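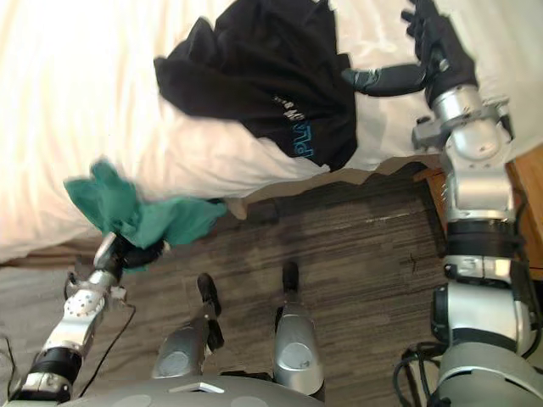

Kerwood opens bookings for its May laundry-folding workshops

Feb 28, 2024

Hi all, Flora Morrison here from Kerwood, with news I've been itching to send out since before Christmas. Our home skills evenings are coming back in May, and this time the whole program is laundry! Sorting it, folding it, getting it off the bed and into a drawer before you want to sleep there.

I'm a bed folder from way back. Tip the clean load out on the sheet, put the radio on, and away you go (in theory). My own trouble has always been T-shirts and jumpers, which I used to roll up and shove in wherever they'd fit, and my wardrobe looked every bit as bad as you're imagining.

So I've roped in Laiba Usmani, who ran the linen room at a guest house for years and folds a fitted sheet faster than I can find the corners. She'll be teaching all 4 evenings with Niamh Ó Conaill, and between them they'll cover tops and windcheaters, towels and cloths, bed linen, and the dreaded odds and ends basket. We'll work on proper made-up beds, at normal bed height, with ordinary clothes. Bring a bag of your own clean washing if you like, the more crumpled the better!

Places are $42 an evening, and you can bring a mate along to share your spot at the bed for no extra charge. Tea and a slice are included. Groups are small, so please get in early if you've got your heart set on the fitted sheet night, which was the one everybody asked me for last year.

Laiba has asked me to pass on one favourite tip in the meantime: "Do the dark things first while you've still got daylight. You'll see the lint and you'll get the seams straight." I've been trying it at home and I'm a convert, although my husband still folds his socks in a way I can't describe.

Bookings are open now at the Kerwood front counter, or ring and ask for me. Media are welcome to come along to the first evening and have a go. Niamh is looking after interviews, so just leave a message for her at the counter.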